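4. Does the color of a storage bin change what people put in it?

4.1 Background to the claim

The idea that bin color steers sorting behavior has been repeated so often in workplace guidance that it is now rarely cited to anything. Where a source is given, it is usually another guidance document. We were able to follow the chain back to a single trial at a packing site in Grenbridge, in which blue and green bins were brought in at the same time as new signs, a new shift pattern and a half-day of staff training. The authors of that trial put the drop in misplaced items down to color. We see no way of telling from their data which of the four changes did the work, or whether any of them did.

Later studies have not helped much. The Mersha survey asked workers whether they found colored bins easier to use, and most said yes. People asked that question by their employer, shortly after the employer has paid for colored bins, may well say yes. The survey did not look at a single bin. Even so, it is the study most often quoted in favor of the change, and its wording has found its way into purchasing advice where "preferred by staff" has turned into "shown to reduce errors."

4.2 What we did

Our own study was set up at two sites, Punthorpe and Nundden, which handle similar goods and use similar shelving. At Punthorpe all bins stayed gray for the whole period. At Nundden half the aisles were given colored bins and the other half kept the gray ones. No other change was made at either site, and staff were told only that stock checks would be more frequent in February. We asked for signs to be left as they were, including several at Nundden that were faded or partly hidden behind shelf posts.

A misplaced item was defined as one found in a bin whose label did not match the item's own label. This is stricter than the Grenbridge definition, which left out items found in the bin next to the correct one. We do not accept that a near miss should be counted as a hit. An item one bin to the left of where it should be is just as lost to the person looking for it, and leaving out such cases is likely to flatter any system that groups neighboring bins by color.

Checks were carried out by pairs of staff from the other site, so that no one was marking their own aisle. The final check was completed on 21 February 2018. In all, around 3,000 items were examined across 86 bins. Where the two checkers disagreed, the item was looked at again by a third person, who was not told what the first two had decided.

4.3 Results

Misplaced items made up 4 percent of the total in the colored aisles at Nundden and 4 percent in the gray aisles. The error rate at Punthorpe was no different once rounded to a whole number. We broke the figures down by shift, by aisle and by size of item, and in none of these did color make a difference that we would be willing to defend. There was a weak pattern for very small items, which did slightly better in colored bins, but it rested on 25 cases and went away when one badly kept aisle was taken out.

What did matter was the state of the label. Bins with a torn, dirty or handwritten label held far more than their share of misplaced items at both sites, whatever their color. This is a dull result, and we suspect that is one reason it is seldom reported. A clean label costs very little and there is no one whose business depends on selling the idea.

The plain gray bin deserves a word in its defense. It is often described in the guidance as outdated or as a sign of poor planning, with no evidence offered for either charge. It remains in use in many kinds of workplace, automated ones included (Figure 3), and we found no sign that it puts the people who use it at a disadvantage.
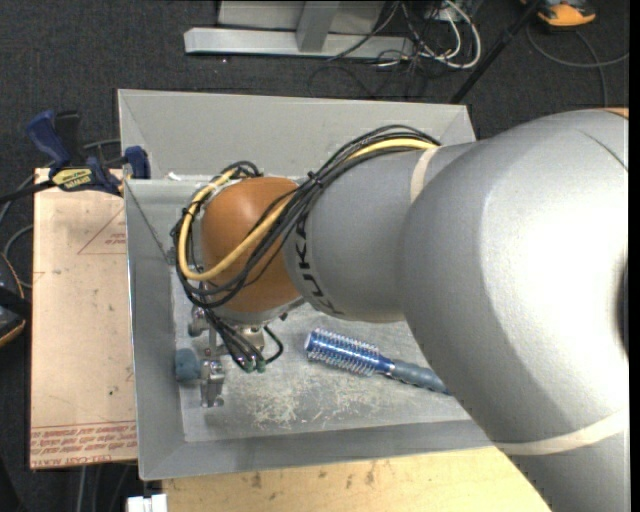 Figure 3. Gray rectangular bin beneath a KUKA robot arm.

4.4 Limits

Our study was short. If workers need a long time to learn a color scheme, a single round of checks could miss a benefit that shows up later. We doubt this, given that the Grenbridge authors reported their drop within the first weeks, but we cannot rule it out. Nor did we test schemes in which each color stands for a hazard or a legal category, where the case for color is a different one and may well be sound.

It could also be argued that more frequent checks made everyone more careful and so hid a real difference between the aisles. The low error rates give this objection some weight. However, the same would have been true at Grenbridge, where the checks were announced in advance and the results posted on a board by the door. Anyone who discounts our findings on these grounds would have to discount theirs as well, and the claim would then be left with only the Mersha survey to stand on. The next section turns to labels, and to how quickly they wear out under ordinary handling.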